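Notebook, January
Wrist camera segmentation and grasp ranking, deli table setup

Picking up from the last entry. The grasp planner was still proposing grasps on the rim of the basket when the target was the sandwich, and I wanted to know if that was the mask, the depth, or the ranking. Spent the morning on it.

Started by replaying the old log through the current build of Bakos (our perception node). Same seed, same weights. The mask for the sandwich came back in two pieces on frame 1291, with the split running along a highlight in the plastic film. The larger piece was fine. The smaller one had bled across onto the weave of the basket and picked up part of the rim with it. So the mask is at least part of the problem.

Depth is the other part. The film returns holes, and the fill step was borrowing values from whatever was nearest in the image. Near the end of the sandwich, nearest means basket. The planner then sees one lump with a convenient edge to pinch, and the edge is the rim. Given that input the ranking does what it was written to do.

Changes made, in order:

Fill step now only borrows depth from inside the same mask. If there isn't enough inside the mask it leaves the hole and flags it.

Mask pieces with the same label get merged if the gap between them is under 50 pixels and the long axes agree. Tried a smaller gap first and it missed the split on the replay.

Grasp candidates that touch a pixel labeled "container" are dropped before ranking when the target is inside that container. Before this they only took a score penalty, and the penalty was too small to matter when the depth was bad.
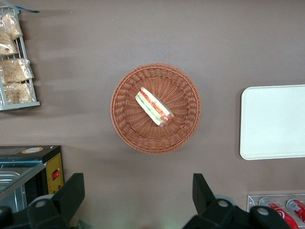

The finger mask needed redoing too. The fingers take up a good part of the bottom of the view from the wrist, and the old mask was drawn for the previous mount. With the new one, a strip of the right finger was being left in and labeled as a dark object on the table. I redrew it by hand from frames with the gripper fully open and then at half, and the node now interpolates between the two. It's crude. A proper version would render the fingers from the joint values and the model, and Lekero already has the meshes loaded for collision checking, so most of the work exists. Put it on the list.

Ran the planner offline on the table set with the changes in. 2000 samples per frame, no arm motion. Rim grasps are gone from the top of the ranking on every frame I looked at. On a few frames there are now no valid candidates at all, and those are the ones where the hole flag fired. I would take that over a bad grasp, but the task layer treats "no candidates" as a hard failure and stops. It should ask for another view first. Dalal Abu Hammour owns that part of the task layer, so I wrote it up for her with the frame numbers and the log path.

Also noticed while scrubbing through: the bagged bread on the wire rack is a mess. The detector merges neighboring bags as often as it separates them, and the rack wires cut the masks into strips. The merge rule I just added makes this worse, because strips of two different bags can line up and be close together. For now the rule is off for anything labeled "bag". That's a patch and I don't like it. Better would be to check depth continuity across the gap before merging, but depth on the bags has the same holes as the depth on the sandwich film.

The soda cans are fine. Opaque and easy to fit a cylinder to. I'm using them as the sanity check when I change anything upstream.

Config notes so I don't lose them:
fill_scope: mask
merge_gap_px: 50
merge_exclude: bag
container_policy: drop
samples: 2000
retries: 3 (unchanged, has no effect until the task layer asks for a new view)

One thing that cost me an hour. Korinel caches the camera-to-wrist transform at startup and does not reload it when the calibration file changes. I had edited the file and was looking at the old numbers. Restarting the perception node is not enough, the transform server has to be restarted too. Added a line to the startup log that prints the file hash so we can see which calibration is live.

Branch is predcombe-film-depth. Not merged. The unit tests pass but there is no test for the container policy yet, and I want one with the sandwich case and one with a target sitting right next to a container but outside it. I expect the second one to fail, the inside/outside check only looks at mask overlap.

Next: write those two tests, then run on the arm at reduced speed with Dalal on the task side. Ask her if the second view can be a fixed wrist offset to begin with. A small tilt should move the highlights on the film enough to fill some of the holes.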